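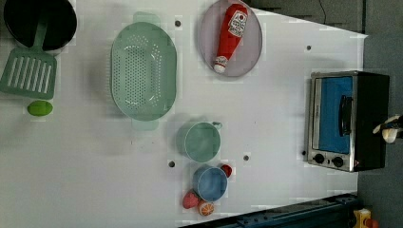

Green spatula, mint colander and a lime on a white table.

Lokby by water, and how to find the boat

The river trips are running again through September, and the operator, Rikden, has moved the boarding point. The old jetty still has the old sign on it, so a fair few people will spend a pleasant quarter of an hour there watching their boat leave from the other bank.

To find the new one, take the number 9 bus to Yan Bridge and cross over. Walk with the water on your left until you reach the Barutura café, then go down the steps beside it. There are 46 of them, and the handrail gives up halfway. Anyone with a pushchair should carry on to the ramp by the lock, a further five minutes.

The trip takes an hour and goes under 18 bridges, two of which require tall passengers to take the commentary seriously. Josée Grewal is the Wednesday guide and does the whole thing in English and French, sometimes within one sentence. Sit on the right going out if you want the warehouses, and on the left if you want the breeze and a good deal of the river.

Tickets come from the kiosk at the top of the steps, which opens when it opens. Aaliyah Gauthier went last week and recommends the final sailing, at half past six, when the light is lovely and the school parties have gone home. She also recommends a coat. Dogs travel free, bicycles don't travel at all, and the bar on board takes cards only.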